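Somewhere between New Year's and now, my bedroom became the place where everything in the house goes to wait. I blame the bed. It's the biggest flat surface I own, so whatever needs sorting lands on it, and then at eleven at night I'm standing there in pajamas wondering where I'm supposed to sleep!

So this week I did the bedding. All of it. My friend Svenja has been after me to do this since August (she has one spare set per bed and that's IT, she is a monster) and I finally had a free morning and a full pot of coffee. I folded the quilts in thirds the long way and then in half, which gives you a nice fat rectangle that doesn't slump over by dinnertime. The pink quilts went in one pile at the headboard, and the cream blanket and the brown one got their own pile off to the right. I kept the cartoon sheet on the bed. I know, I know, I'm a grown woman. It's soft and it cheers me up and it cost me 8 dollars. 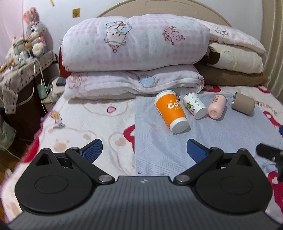 The small stuff is always what slows me down. Big things are easy, you fold them and they sit there looking folded. But then you've got a paper cup or two, a little canister, something else round that rolls toward the dip in the mattress every time you lean on it. My fix is to lay a light blue mat over the sheet and put all the odds and ends on that. If it's on the mat, it needs a decision. If it's on the sheet, it lives here. I've tried baskets for this and I just end up with full baskets.

I gave myself 90 minutes, phone timer and everything, and went over by a lot. Part of that was the nightstand. I was only going to straighten the cloth, but then I picked up the gray bunny with the pink bow and got sentimental, and then of course I had to go through the rest of the little plush pile too. Not one of them left the house. Wendelin says I should at least rotate them, a few out and the rest in a box, and he may be right, but he also owns around 100 refrigerator magnets so I'm not taking it too hard.

Back to blankets, though, because I do have opinions! The brown one goes on the bottom, folded flat, and the cream one goes on top. I used to do it the other way and the whole thing slid off toward the wall every single time. A pink sheet can get draped over the top of all that if you're tired of folding by then (I was). Fitted sheets I have made my peace with. I roll them up and shove them in the closet, and my grandmother can haunt me about it. 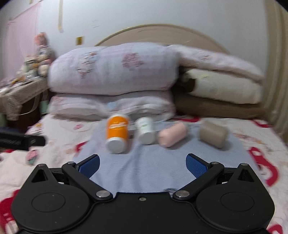

*The quilt pile, the blankets, and the bits still waiting on the mat.*

Next up is the closet shelf, where all of this is supposed to end up. I measured it last night and the quilts will fit side by side if I move the suitcase, so now I need somewhere for the suitcase. Johanna has offered her basement, but her basement is a forty-minute drive and I know myself, I'd end up buying a second suitcase. Under the bed might work if I pull out the old winter boots. Does anybody use those flat zip bags for quilts? Do they squash them for good, or do they fluff back up after a day? Leave me a comment, I'd like to know before I spend money on them.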